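Course handout: Faults and Safety in Mobile Manipulation
Session 6: The gripper that did not let go
Instructor: Radoslava Havlíček
Lab support: Karabo Pillay

Read before the lab on Wed 24 July. Bring your fault log sheet from last session.

1. What this session covers

Last time we dealt with faults that stop a robot. Those are the easy ones. The arm halts, a light comes on, and you go looking for the reason. This session is about a fault where the robot kept working and reported success the whole time.

The case comes from the tidy-up trials at Kosholm, where an arm on a wheeled base picks soft items off the floor and puts them in a container. Soft items means clothing, towels, cushions and blankets. The control software is called Dodance. You do not need to know it well for this session, only that it treats a pick as a series of steps: approach, close, lift, move, open, retreat. Each step has to report "done" before the next one starts.

2. The fault

On run 286 the arm picked up a sweatshirt, carried it over to the container and opened its fingers. The open step reported done. The arm then retreated, and the sleeve came with it. A loop of knit fabric had caught behind the left finger, where the finger meets its bracket. The base turned to drive to the next item with the garment dragging alongside, and the other sleeve went under a wheel.

The wheel kept turning. The arm was pulled down and sideways until the wrist joint went over its torque limit and the protective stop came in. Nandi Nel was the operator and pressed the emergency stop less than a second later. No one was hurt. The wrist had to be recalibrated and one finger pad was torn.

3. Why the software did not notice

The open step checks one thing, the distance between the fingers. If the distance matches the command, the step is done. With a rigid object this is a fair test, as a block or a cup will drop when the fingers part. Fabric can hang on a screw head, an edge or a gap.

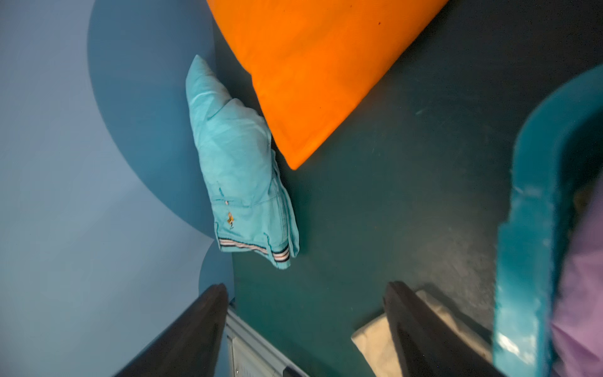 The same weakness shows up at the start of a pick. Items on a floor lie against each other and against the wall, and the fingers can close on two things at once, or on one thing and a fold of another. Finger distance says very little about which. A thin layer of cloth between the fingers reads almost the same as nothing at all.

Wrist force would have helped. The log shows a steady downward load of 43 in raw sensor units after the open step, when it should have gone back to zero. The value was recorded and no step used it. Keep this in mind when you read logs. The signal you need is often there already.

The wrist camera would have helped too, but only partly. It looks out between the fingers, and a loop caught behind a finger is hidden from it. Lwazi Msimang went back through the video and could see fabric low in the view for only a few images before the base turned.

4. What was changed

The open step now has a second condition: the wrist load must be back near its empty value before the arm retreats. If it is not, the arm stays over the container, closes and opens twice, and then asks for help.

The base may not drive while the wrist shows a load that the program does not expect. This is the more important change -- it covers causes we have not thought of yet.

The gap behind each finger was closed with a printed cover. Ayanda Msimang drew it and fitted it in one afternoon. It is still the cheapest of the three fixes.

The limits were then tested over 1760 picks. The new check stopped the robot when it should have, and also a number of times when it should not have, mostly with heavy towels still touching the rim of the container. False stops like these are annoying, and operators start clearing them without looking. We will come back to that in the August session.

5. Rules for the lab

Stay outside the taped line while the base is enabled.
One person holds the emergency stop and does nothing else.
Do not pull fabric out of the gripper by hand until the arm is in the stopped state and the operator has said so out loud.
Tie back long hair. No scarves, lanyards or loose sleeves.
Write down every stop, including the ones you think are false.

6. Questions to prepare

Which step in the sequence should own the load check, open or retreat? Give your reasons.
What would the finger distance and wrist load look like if the gripper picked up two garments together?
Name one fault that the new drive rule would not catch.

Hand in one page per pair at the start of the lab. Karabo has the log file for run 286 if you want to plot it yourself.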